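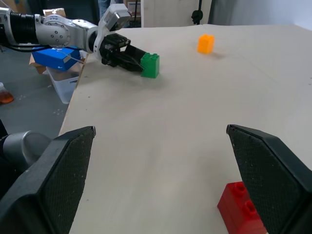
Jurkivthorpe Parks & Recreation Department

Saturday, April 3, 2021
By Parks Desk

Summer day camp sign-ups are open as of this morning, and they're going fast. 388 spots this year across both sites, Benavides Park and the Guvley Street center. Last summer's program never ran, so expect a rush.

Two sessions, both in July. Mornings are crafts and building, afternoons outside if the weather holds. Swimming at the Lelovcombe pool again, bus provided. Kids going into first grade thru sixth. Older siblings can ask about the junior helper list, forms at the front desk.

Masks indoors for everybody, including drop-off. Groups will be kept small and stay together all day, no switching mid-session. Lunch from home, please, no nuts. Label everything.

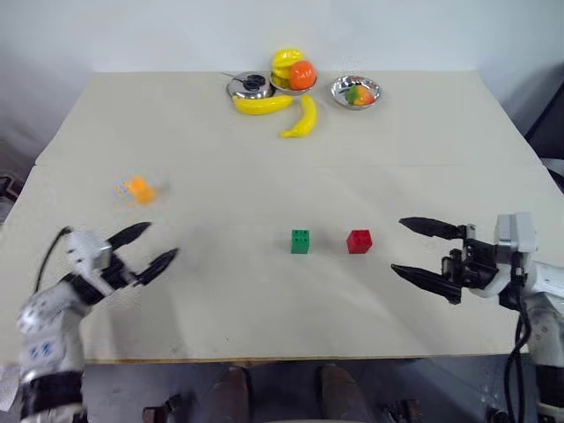 Money: the town put $3,905 toward fee help for families who need it. Check the box on page 2 of the form, no extra paperwork. Ask early. Once its gone the office can only offer a payment plan.

Residents of Jurkivthorpe get first pick for the opening week of registration. After that Lelovcombe families can sign up too, same price. Last time camp ran, 421 kids applied, so there will be a waiting list and it will be used. Spots not paid for get released.

Forms online or on paper at the Guvley Street center, side door only while the lobby floor is being redone. Phone line is backed up, email is quicker. Shot records need to be in before the first day, not on it.

Field trip dates still being worked out. We'll post them when we have them.

Get Parks & Rec news by email. Enter your address to subscribe to our newsletter.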